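Shop Floor > Opinion > Packaging and Containers

Last updated: March

In defense of the returnable crate

I have spent a good part of my working life buying boxes, and I'd like to put in a word for the plain plastic crate that goes out full, comes back empty, and goes out again. It has been getting a hard time lately. Customers hear the word plastic and make a face, and I understand the face (I make it myself at the grocery store), but a crate that works for years is a different animal from a tray that gets tossed the same afternoon.

When I started buying for a small parts distributor, everything we shipped went in cardboard. It was cheap, it was easy, and the compactor out back ran from morning until the lights went off. Then a customer in Lutberg asked whether we'd try returnables on one route. We bought 441 crates from Lolleck, gray ones with the hinged lids, and I was sure we would never see most of them again. I was partly right! We lost 50 in the first season, a few to breakage and the rest to people who saw a nice sturdy box and thought of their garage.

Even so, the damage claims on that route dropped so far that my boss came down to ask whether we'd stopped shipping to those folks. So we added another route, and another after that, and by the time I left we had 3535 crates in circulation and a clipboard that more or less knew where they were.

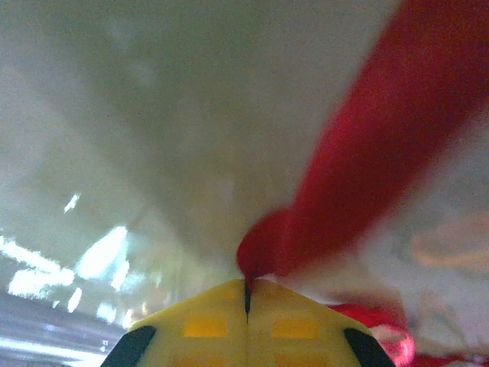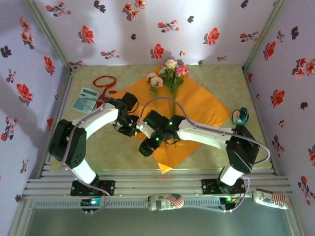
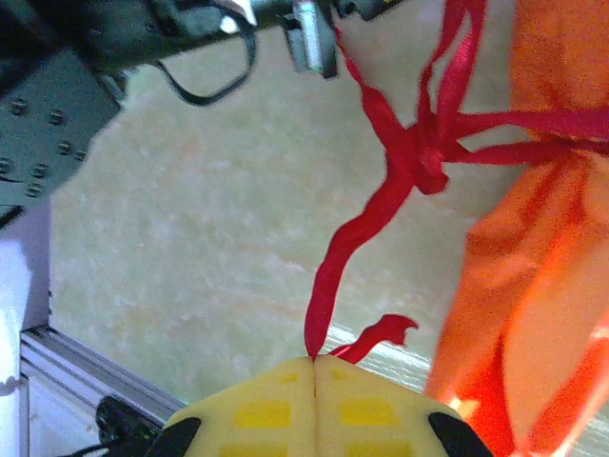

Now, my quarrel is with the makers, or with some of them anyway. Every supplier wants its own footprint. A Lolleck crate won't stack on a Groletti crate, the lid from one won't close on the other, and if you're a small outfit that bought some of each over the years, you end up with two towers leaning in the corner and a lot of muttering. I once spent an entire January trying to match lids. I'd have paid a bit more per crate, gladly, for a rim that fit everybody's.

The sales people will tell you their shape is special, and sometimes there's something to it. The Liao crates we tried had a ribbed floor that kept bearings from rolling around, and I miss that floor to this day. But a ribbed floor can live inside a standard outside. Shipping pallets got sorted out well enough that I can stand in a strange warehouse and know what I'm looking at, and I don't see why boxes should be so much harder.

The other thing I'd ask for is spare parts. Hinges go first, then handles, and the body of the crate just carries on. Groletti would sell us replacement hinges if we ordered about 2565 at a time, which for a shop our size was a lifetime supply and then some. So perfectly good crates went to the recycler for want of a pin as long as my thumb. That still bothers me more than it probably should.

If you're thinking of switching, start with one route and one customer you get along with, put a deposit on every crate, even a small one, and paint your name on the side in big ugly letters. Ours were orange. They came back a lot more often after that.

Filed under: returnable packaging, crates, letters from buyers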